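Finger pads on a hand-held gripper keep wearing at the top edge — replace or re-glue?

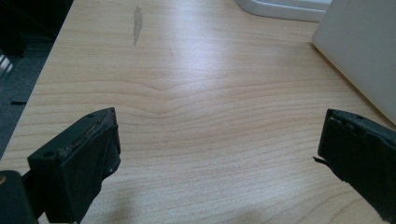

Posted by Elli Lehtinen in Grippers and End Effectors

We have a two-finger hand-held gripper with a camera on it, used at a desk for recording pick and place. The pads are dark, either rubber or a soft plastic, I was never told which. The left one has gone rough along the top rim, with gray and brown flecks where the surface is coming away. The right one is worse. The top is notched and there is a thin flap sticking out on the inner side, pointing at the other finger.

It still opens and closes without trouble. Large items are fine. Small flat items (washers, plastic cards) slip out or come up crooked, and a couple of times the flap has folded under whatever I was picking up.

My plan was to put super glue under the flap and carry on until December, when we order parts anyway. A coworker says to change both pads now. The gripper came to us from another department with no paperwork, so I don't know how many cycles are on it. Whoever had it before may have put tape on the pads at some point, and I can't rule out that the flap is tape.

Is gluing good enough? And if I change the pads, do I have to redo the width calibration?

Gregor Dow

Change them. Super glue dries hard and you'll have a slick spot right where you want grip. Pads are cheap.

Veikko Turunen

I look after the same sort of gripper at work, so this is from doing it, though yours may be put together differently.

First find out if the flap is pad or tape. Open the fingers all the way and lift the flap with tweezers. Tape will usually keep peeling in an even layer and leave something sticky behind. If it is tape, peel all of it off, wipe the face with isopropyl alcohol on a lint-free cloth, and look at what is underneath. You may have a good pad under there.

If it is the pad, trim the flap flush with a sharp blade for now. Don't pull it, it will tear further down the face. Trimmed, it will do for large items while you wait for parts, but I wouldn't use it for the cards.

When the new pads come:

Power off and take the battery out, or unplug it.
Work on one finger at a time so you always have the other one to compare with.
Look for a screw before you pry. On ours there is one in a small hole on top of the finger, near the corner, and it was full of dirt the first time. I spent most of a Monday morning thinking the pad was only glued.
Scrape off the old adhesive completely. A ridge you can barely feel will tilt the pad.
Seat the new pad, close the fingers slowly and hold them up to a window. You want no light between the faces, top to bottom.
Put the screw back finger tight, check the light again, then snug it.

Always change both. A new pad against a worn one grips at an angle, and that may be part of why your cards come up crooked already.

Yes, redo the width calibration. Fully closed is your zero, and new pads are thicker than worn ones. If you skip it, recordings from before and after the change won't agree on how far open the fingers were. Write the date of the change in your log too.

As for life, we inspect every 1,000 grasps and replace at 3,000. Ours drag on the table a lot, which eats the top edge first. If you come in a bit higher and close before you touch the desk, they last longer.

Iida Riihimäki

We order ours from Findano and they took 7 days last time. Buy 2 sets. Measure the thickness of the pad before you order, they sell two that look the same on the page.

I disagree a little with Veikko on alcohol. It's fine for the metal, but on one type of soft pad it left the surface chalky for us. Try it on a corner of the old pad first, or use water with a drop of dish soap and let it dry overnight.

Comment from Elli Lehtinen

Thanks, I'll order two sets and trim the flap in the meantime. I'll try the tweezers this afternoon. Veikko, do you calibrate with a gauge block or only at fully open and fully closed?

Comment from Veikko Turunen

Open and closed, then one block in the middle as a check. If the middle reading is off, do the closed point again before you touch anything else.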